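Media release
November

Ustbridge opens its counter-chores trial to cafés, canteens and anyone who hates packing the takeaway bag

PRILLEVTHORPE: Can a machine do the small jobs behind a café counter yet? Ustbridge has spent the better part of a year trying to find out, and today it is sharing the results of the first stage of its Pitirier project, along with an open call for shops, canteens and community kitchens that would like to help shape the next one.

The short answer is "some of them, slowly, and more often than we expected". The long answer is a good deal more interesting, and we're very excited to be able to talk about it at last!

Pitirier began with a list. Staff at cafés and lunch bars around Prillevthorpe were asked to write down every chore they did in a shift that had nothing to do with making food or coffee or talking to a customer. The list came back at 63 chores. Wiping down, restocking, folding, stacking, opening bags, fitting lids, finding the other box of lids. From there the project team picked the ones that come up most at the takeaway end of the counter, and set two robotic arms to work on them, side by side, the way a person uses a left hand and a right hand.

The first stage took in nearly 800 attempts at packing and setting out takeaway orders, all done with the ordinary supplies a café would have on its shelves. Nothing was made stiffer, brighter or easier to grab for the sake of the machines. Where an attempt went wrong it stayed in the results, and there are plenty of those.

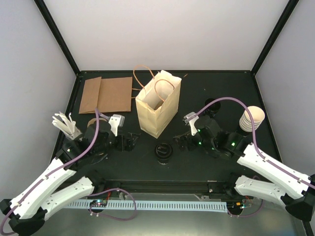 Lids were the surprise of the first stage. Going in, the team had pencilled them as an easy win, on the grounds that a lid is round, light and always the same size. What that leaves out is how thin the rim is and how much a person does by feel, pressing on one side, noticing it hasn't caught, and going around again with a thumb. Even getting hold of one takes care. A black sipping lid lying right way up on a dark green tabletop, midway between two grippers, gives a camera very little contrast to work with, and a gripper very little height. The arms have become much better at picking lids up over the course of the year. Pressing them down so that you'd trust one on a bumpy tram is still a job for a person, and we say so plainly in the results.

Bags went the other way. Paper carry bags were expected to be the worst chore on the list, with their creases, floppy sides and handles that flop over the opening just when you want to put something in. They are still hard. But with one arm to steady and the other to reach, the arms can now place a light item into a bag that is already standing open with far fewer fumbles than in the early weeks. Opening a flat bag from folded is the next big target, and it's the one café staff ask about most. (Several of them have offered to come in and show the arms how it's done, and we may well take them up on it.)

Cups sit somewhere in the middle. Taking a single paper cup off a nested stack sounds like nothing at all, until two come away together. Straws are fiddly for the same reason. The team has learnt to leave the quick, obvious fixes alone, such as buying special cups, and to keep working with the colours, sizes and odd shapes that suppliers deliver.

So, are machines ready for the lunch rush? No, and Ustbridge isn't suggesting any café plan its roster around them. An experienced worker packs an order while greeting the next customer and keeping an eye on the milk. The arms do one thing at a time, at a careful pace, and they need someone nearby to tidy up after a dropped cup. Where they look promising is in the quiet stretches: setting out the counter before opening, or topping up supplies mid-afternoon when there's one person on and a sink full of dishes. The same skills would be welcome at home too, and a few household chores, starting with unpacking the shopping, have been pencilled in for later on.

The second stage of Pitirier will run with Baláž, which joins as the project's kitchen and counter partner and will bring its own people's knowledge of how a busy servery is laid out. It will cover flat bags, lids on filled cups and a proper look at how long each chore takes compared with a person doing it at an ordinary pace.

Cafés, canteens and community kitchens in and near Prillevthorpe can take part in 2 ways: by adding to the list of chores, or by passing on samples of the cups, lids and bags they use every day. There is no cost, no equipment to install and no need to know anything about robots. Grumbles about lids are especially welcome.

A summary of the first-stage results, including the chores that didn't work, is available from Ustbridge on request.

Media enquiries: Ustbridge, Pitirier project office, Prillevthorpe

ENDS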